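4.3 Sharing the Breakfast Counter with the Arm

If you have worked the early shift at Florham for years, you probably have your own way of moving around the counter, and we aren't asking you to forget it. The Sivow arm takes over the toaster and nothing else for now. Plates, coffee and the talking to guests stay with you, and Kanchan Kaushik, who wrote the first version of this section, would like you to take your time with the steps below.

1. Before the shift, open the Sastolov planner on the office screen and choose your kitchen layout.
2. Press Rehearse and watch one full reach toward the toaster.
3. Check that anything you like to keep on the counter, squeeze bottles included, is in the same place in the layout as in your kitchen.
4. If something has moved, drag it to its new spot and press Rehearse again.
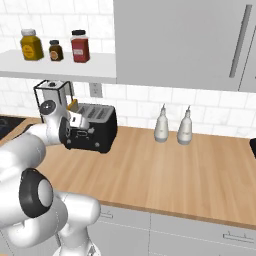 5. When you are happy with the rehearsal, press Send to Arm and wait for the tone.
6. Stand back at least 800 mm for the first cycle of the morning. After that, 300 mm is fine while the arm is parked.

Note: Error 81 means the layout is out of date. It is a very common one in the first weeks (we all got it, some of us daily!) and repeating step 4 clears it.

Caution: Never reach past a moving arm to rescue a slice of bread. Press Pause, wait for the tone, and then help yourself.

Changes to who does what on your shift are agreed with your Bisht supervisor before they go into the planner. For the shift handover form, see page 183.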